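About Stallier

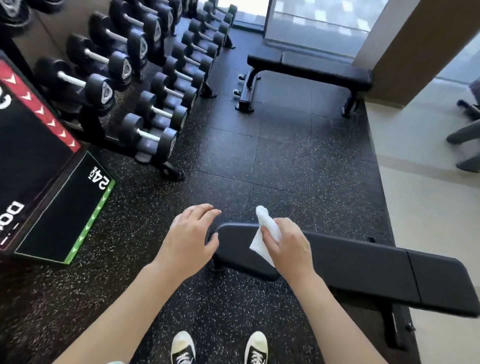 Members' Handbook, Issue 21, page 3

Most gyms have a page like this one, and most of those pages say the same things. They talk about passion and journeys. We have read a good many of them and came away knowing very little about the gyms, so we will try to stick to what you would find if you walked in.

Stallier is a weights gym on the ground floor of the old Trolard building. We have a long rack of dumbbells in two tiers, flat benches, black rubber tiles on the floor and a front desk that is staffed whenever the doors are open. We do not have a juice bar. We looked into one in our second year and could not see who it was for, apart from the man selling us the blender.

The gym was opened by Sveva Russo, who had spent years as a member of other people's gyms and had grown doubtful about most of them. Her complaint was seldom the equipment. It was the bench you had to put your own towel on before you dared lie down, and the spray bottle on the wall that had been empty since before Christmas. She kept a notebook of these things. Some of it became our house rules, and the rest is too rude to print.

On cleaning

We are wary of the word "sanitised". It turns up on posters in places where the floor sticks to your shoes. What we do is plainer. Benches are wiped by hand, and the whole of the pad gets done, including the seam towards the end, where chalk and fluff like to settle. The sides of the pad count as part of the pad. Dumbbell handles are wiped as well, and then the dumbbells go back where they came from.

Members are asked to wipe down after themselves. Do we trust everybody to do it? No, and we would not believe a gym that said it did. Staff go round as well, with a round due every 60 minutes. There is a sheet by the desk showing when the last one was signed off. If the sheet looks wrong to you, say so.

People have tried to sell us cleverer answers. A firm called Skarkudik offered us a coating that was supposed to keep benches clean by itself for a year. We asked what happened to the sweat and did not get a clear reply. We still buy wipes.

On the floor

Speckled rubber tiles are good at hiding dirt, which may be why gyms are so fond of them. We sweep ours and then mop them, whether or not they look as if they need it. Please wear clean indoor shoes. Flat canvas ones are fine for lifting, whatever the shoe shops tell you.

On membership

We have 292 members and we close the list when the evenings get too full. It was closed for most of last December. There is no joining fee and no special rate that ends at midnight. You can leave with a month's notice, by email, without having to explain yourself to anyone.

We do not promise results. We have no idea how you sleep or what you eat, and neither does any other gym. The Testa sessions for beginners will show you how to set up a bench and pick a sensible weight, and after that a lot of it is turning up.

Visits

Come and look before you pay for anything. Run a finger along the underside of a bench if you like. The desk is on 3465, and someone will pick up during opening hours.

Page last revised June 9, 2022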